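Gendomus – the household encyclopedia
Home | Rooms | Furniture | Kitchen | Plants indoors | Index
By Lanying Xue, March
Last updated: March, 9 a.m.

Cubby shelf

A cubby shelf, also called a pigeonhole shelf or simply cubbies, is a low piece of open storage furniture in which the space is divided by uprights into compartments, each with its own floor and its own two walls, and without doors. It is found in hallways, kitchens, schoolrooms and sitting rooms, and it is used for shoes, books, crockery, small plants and all those things that have no settled home elsewhere in the house.

The word "cubby" is a fond, shortened form of "cubbyhole", meaning a snug enclosed place, and older readers may remember it being used for the cupboard under the stairs. In furniture the meaning is narrower. A cubby is open at the front, and it is usually closer to a square than a bookshelf is, so that whatever is put inside seems to sit in a little room of its own.

Construction

The simplest kind is a single row of compartments between a top board and a bottom board. Two uprights set between the end panels give three cubbies, a very common arrangement that suits a wall too short for a proper sideboard. Larger units stack several rows on top of one another. A depth of 35 centimetres is comfortable for most household things, and a unit 89 centimetres high can be reached by a grown person without much stooping, though families with small children often like something a good deal lower.

Makers have long enjoyed using one colour for the frame and another for the surfaces. Pale sides with warmer, redder shelves are a pleasant pairing, because the eye goes to the shelf and to what is standing on it. The Rarach pattern, made for many years in the workshops at Prurnum, was painted outside and left as plain oiled wood within, and it is still copied by home carpenters who grew up with one in the kitchen.

Arranging the compartments

There are two schools of thought here, and people hold to them quite firmly. The first fills every cubby to the top, often with baskets, and treats the piece as a chest of drawers without the drawers. The second puts one object in each compartment and leaves the air round it alone. A mug with a painted pattern, a clear glass pitcher and a small succulent in a white pot will do nicely for a row of three, the pitcher going in the middle where its plain glass gives the eye a rest between the other two.

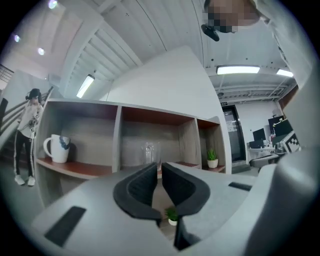
The sparer manner does ask a little more of its owner. Dust shows on a bare shelf within days, and an object that has been put back crooked looks crooked until somebody straightens it. Against that, a thing can be lifted out without moving anything else, and for crockery in daily use this is a real comfort. A mug is best stood with its handle to one side, where the fingers can find it, and not pushed against the back. A pitcher should be kept dry inside and given enough headroom to come out upright – tilting it under a low top board is how many a good lip has been chipped.

Plants

Succulents are the usual choice for a cubby, being small and slow, and forgiving of a missed watering. They should stand near the front edge, where the light reaches them, and be turned now and then so that they do not lean. Spiky-leaved plants are often happier on a surface below the shelf, with room to spread upwards. A saucer under each pot will protect the wood, and a ring left by a damp pot can sometimes be eased out with a little furniture oil and a good deal of patience.

Care

Wipe along the grain with a barely damp cloth and go into the back corners with a dry brush. The inventory of the Pan collection lists 931 pieces of household furniture, and the note written most often beside its cubby shelves is "corners worn pale by cleaning", so a light hand is advised.

See also: Bookcase; Plate rack; Sideboard; Whatnot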